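Moltita kitchen sessions – gallery

Teaching a robot kitchen chores takes examples, and lots of them! On 9 March 2023 Hervé Caron and Jenő Szabó spent the day recording by hand, one short task after another, with the gripper's own camera running. We were after 300 good takes and came home with 234, and I'm thrilled with them. Ovens, trays, fiddly plastic edges – all the things that learning systems find hard.

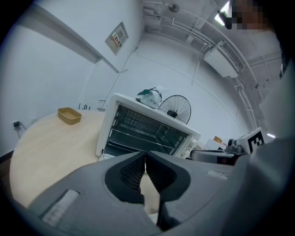 Fingers facing the white toaster oven, with the desk fan up on top. 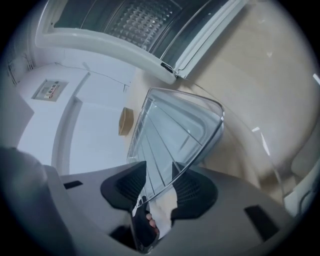 A clear, ribbed tray between the finger pads, by the open fridge compartment.
Both pictures: hand-held gripper, wide-angle view.

Jenő is sorting the takes now, and the first training run starts once he's done. I can't wait to see how it copes with see-through plastic! The next gallery will come from Brarnham, where Hervé has 2 more kitchens lined up.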